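Rules for Working Near a Gripper

A gripper is the part of a robot that does the holding. Most grippers in workshops have two fingers that move toward each other, hold an object between them, and open again to release it. Some grippers are fixed to a robot arm. Others are hand-held, which means a person carries the gripper to the object.

Both kinds need rules. The rules on this page are the ones used in the junior workshop at Drollemcombe, where students aged nine to 13 work with grippers on ordinary tables. They cover three subjects: where hands may go, what may be on the table, and what must be checked before work begins.

What a rule is and what a standard is

A rule tells people in one place what to do. "Tie back long hair" is a rule. A standard is a longer document, agreed on by many people, that sets out how a kind of machine should be built or used. Companies in different countries can follow the same standard, so a machine made in one of them can be used safely in another.

Good practice is the third term. It describes a sensible way of working that no one has made compulsory. Writing the day's checks in a notebook is good practice. At Drollemcombe it is also a rule.

Words used on this page

Finger: one of the two moving parts that touch the object.
Pad: a softer or rougher surface on a finger that helps it hold.
Pinch point: any gap that can close on a part of your body.
Work area: the section of the table where the gripper is being used.
Operator: the person controlling the gripper.
Spotter: the person who watches the work area and calls a stop.

The work area

The object to be picked up goes in the work area with clear space on both sides, so that each finger can be lowered without touching anything else. For long, thin objects such as a marker, the fingers go on either side of the barrel. Closing them on the two ends is harder, and the object may spring out sideways. 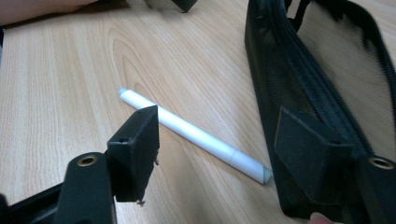 Photo: Iraís Bautista / Drollemcombe junior workshop

A white marker on a wooden tabletop, between the foam pads of a hand-held gripper. A zippered mesh pouch is on the right.

Foam pads suit smooth objects. Foam squashes slightly when it is pressed, so more of the pad touches the object and the grip is steadier. Foam also wears out. Fibres come loose at the corners, and small pieces can tear away. A worn pad may still hold a marker but let go of something heavier.

Mesh needs particular care. Netting, cords, straps and zipper pulls can catch on a finger. If a mesh item is not the object being picked up, the operator checks where its edges are before moving the gripper. If it is the object being picked up, the zipper is closed first.

The seven table rules

Rule 1. One operator at a time. Only the operator touches the controls. If two people want to change places, the gripper is put down open and the second person picks it up.

Rule 2. Hands stay behind the fingers. The operator's hand belongs on the grip. It does not reach forward into the gap, even when the gripper is not moving.

Rule 3. Everyone else keeps their arms out of the work area. Resting an arm at the far side of the table is allowed if the spotter agrees.

Rule 4. Caps on, lids on. Markers, glue and paint are closed before they are gripped. Squeezing an open container can empty it.

Rule 5. Nothing sharp and nothing hot. Scissors, craft knives and soldering irons are not used for gripping practice at any age.

Rule 6. Anyone can say "stop". The operator opens the fingers, keeps still and waits. The person who called the stop does not have to prove that they were right.

Rule 7. Things that fall stay where they fall until the operator has put the gripper down.

Checking the gripper

Checks are done before the first object goes on the table. The gripper is held over bare tabletop with its fingers apart, and the operator looks at each part in order.

First, the flat faces of the fingers. A light scratch is recorded in the notebook. A crack means the gripper is not used. Dust and grease are wiped off with a dry cloth, as a dirty face can slip.

Second, the edges. An edge may be nicked or worn. Run your eyes along it, and leave your fingertips out of it. If the damage looks sharp, tell an adult.

Third, the screws and screw holes. The operator compares the gripper with its drawing to find out which holes should hold a screw and which should be left open. Students do not tighten screws themselves.

Fourth, the joints. Each finger should look level with the other, and neither should wobble when the gripper is lifted.
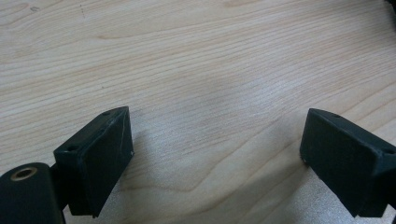
Keeping the notebook

The workshop notebook is called the Muleck book, after the cupboard where it is stored. Each line has the time, the operator's initials, the result of the four checks, and any stop that was called. The book has 1,139 lines filled in so far. On Saturday mornings Iraís Bautista reads the week's lines and decides whether any pads need replacing.

A stop is recorded in plain words. "Strap caught on left finger, stopped, strap moved" is a complete entry. The colour of the pen does not matter, but pencil is not accepted because it can be rubbed out.

If a check fails, the gripper goes on the red shelf with a paper tag. It stays there until an adult has signed the tag.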